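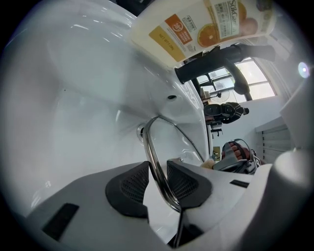
Pot lid at the sink

Water bill almost doubled, city says meter is fine

Reading time: 4 min
Print this thread | E-mail this thread

tallow_street
Mon 5 May
I'm in the Munley end of Mestport, in a single-story house built in the sixties. There are two adults and a kid here. Our last bill was for 3034 gallons. The one before it was 1611. Same number of people, same number of days in the billing period, no pool, and I haven't turned the sprinklers on yet.

I called the water office and they told me the meter reads remotely and the reading is correct. They offered to send someone out to test it, but if it passes I pay for the test. My wife thinks it's all the dishes we do by hand. We don't have a dishwasher and have been cooking at home more. I don't see how pots and lids get you that far.

What would you check before I pay for a meter test?

gasket_ed
Toilet. It's always the toilet. Put food coloring in the tank before bed, don't flush, look in the bowl in the morning. If there's color, replace the flapper and you're done. Cheap part at any hardware store. Get the one that matches your tank and not the universal.

HajnalkaR
Before the dye, do the meter test yourself. Shut off everything in the house including the ice maker, go out to the box and look for the small leak indicator. On older dials it's a little triangle. On the newer digital ones you have to wake the screen with a flashlight. If it moves with everything off, you have a leak somewhere. Then close the main valve at the house and look again. If it still moves, the leak is between the meter and the house, and that's a different kind of bill.

tallow_street
Thanks. It's a digital one. I'll do it tonight after the kid is in bed.

pinecone77
I'm going to side with your wife a little. My sister ran the faucet wide open the entire time she did dishes and it added up. A kitchen faucet can put out a couple of gallons a minute. Half an hour of that every day is a lot of water by the end of the billing period.

gasket_ed
Nobody runs it wide open for half an hour.

pinecone77
She did. I lived with her.

gasket_ed
OK, but they were doing dishes by hand on the lower bill too. He said they don't have a dishwasher.

pinecone77
He also said they're cooking more. I'm not saying it's the whole difference. I'm saying it's worth looking at, and it costs nothing to look.

Here's what I do now in my own kitchen. Plug in, a few inches of hot water, glasses first, then plates, then pans. Greasy glass dishes soak by themselves with a squirt of soap while I do the rest.

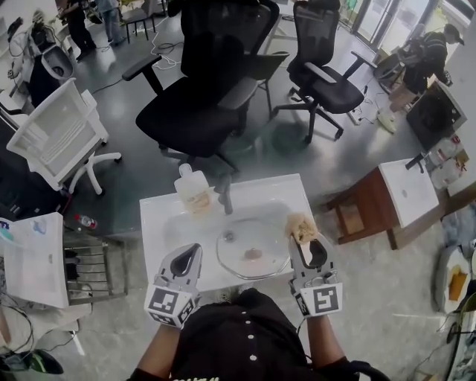 Then I drain it, wipe the basin down, and rinse everything together at the end under a thin stream. I put an aerator on the faucet too, the low flow kind. You get used to it in a week. Filling a pot takes longer and that's the only thing I don't like about it.

munley_north
Anybody in Munley should check their pressure. The city redid the main on our side last November and the pressure went up for the whole hill. I put a gauge on my hose bib and it read 80 psi, which is the top of what you want in a house. My toilet fill valve started hissing not long after that, and my neighbor had a drip line let go. I had Kovács Plumbing put in a new pressure regulator and it's been quiet.

The gauge is cheap and screws right on. Test it with nothing running, and then again late at night when the whole neighborhood is asleep.

gasket_ed
High pressure by itself doesn't raise the bill like that. It makes a bad flapper or fill valve leak faster. So we're back to the toilet.

munley_north
I didn't say it wasn't the toilet. I said check the pressure or the next toilet part won't last either.

HajnalkaR
You're both describing the same repair.

One more thing to check if you have a water softener. Mine got stuck in the regeneration cycle and ran to the drain all night. You don't see it at all if the drain line goes into the standpipe behind the washer. You can usually hear it if you stand next to it with the house quiet.

tallow_street
Update. I shut everything off and the flow number on the meter kept ticking slowly. Closed the house valve and it stopped, so it's inside somewhere. Did the dye in both toilets. Hall bathroom had blue in the bowl by morning. The other one was clean.

We do have a softener, a Cloratia that came with the house. I listened to it and heard nothing, but I put it on bypass anyway until I can look up the settings.

gasket_ed
Toilet.

tallow_street
Yes, fine. I bought a flapper, and a gauge for the hose bib while I was there. I'll post the pressure when I get a reading.

HajnalkaR
Once the flapper is in, do the meter check again with everything off. People fix one leak and stop looking. Also call the water office back and ask if they have a leak adjustment. Ours took part of the overage off when I sent them the receipt for the parts. Write your name and account number on the copy. I signed mine Hajnalka Rácz and the account was under my husband's name, and it sat on someone's desk for weeks.

pinecone77
I'd still get the aerator.

tallow_street
Already in the cart. Flapper goes in Saturday.

Contact us | Copyright Mestport Home Forum | Back to top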